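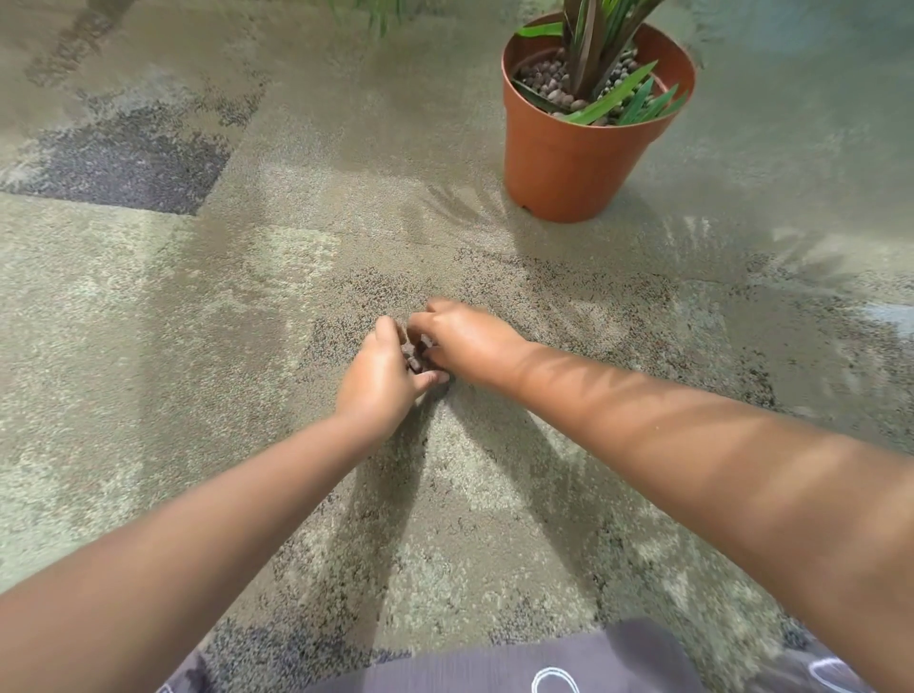
Clay pebbles, a few pinched between the fingertips, near the orange pot on the carpet

Welcome to the April gallery page, and thank you for stopping in! I'm Diane Doucette, and I look after these pages for the Sorrentino houseplant circle, which means that I get to talk for as long as I like before anyone stops me. The theme members voted for was "Clay Pebbles at Home," and I was delighted, as I have been growing in clay pebbles for years and will happily bend anyone's ear on the subject over a cup of coffee.

The photo at the top is the one I kept going back to. There are the brown pebbles between the fingertips, a broad band of light across the right forearm, and the round plastic pot off to the side, with pebbles covering the top where you'd normally expect to see soil. I do love that terracotta orange. It looks cheerful next to the brown, and a plastic pot is so much kinder to the back than a real clay one when it comes time to carry everything to the sink.

I should say a word about carpet, as several of you wrote to me about it. Pebbles roll. They roll farther than you would believe, and brown ones have a way of disappearing into a speckled pile until you find them with a bare foot. Fiorella Zanetti spreads an old bedsheet before she starts and then gathers up the corners when she's done, so the strays all run to the middle. Mafalda Rocha works on the floor with nothing under her at all and picks up by hand as she goes — she says it's the most restful part of her afternoon. I have tried it both ways and I'm with Mafalda, at least until my knees complain.

For anyone just starting out, rinse new pebbles before they go anywhere near a plant. Use a colander over a bucket, and keep the cloudy rinse water out of the kitchen drain. I soak mine overnight as well. Old pebbles can be used again after a good boil, and the little broken bits can go in the bottom of an outdoor planter.

When you move a plant over from soil, take your time with the roots and get them as clean as you can under lukewarm water. Then hold the plant at the height you want with one hand and let the pebbles trickle in with the other, turning the pot a little as you go. Give it a gentle tap on the side so they settle. Please don't press down hard on them (I snapped a lovely root that way and sulked for a week).

Morena Palumbo has asked me to mention that she still has 21 bags of pebbles left from our group order, in the medium size. They are 2 dollars a bag for members, and she can bring them along to the Zirnport swap table if you let her know ahead of time. Rosalba Amato is collecting clean plastic pots for the same table, any color, with or without saucers.

Comments are open under the gallery as usual, and I read every one of them. If you have a good trick for getting pebbles out of a deep carpet, I would be very glad to hear it!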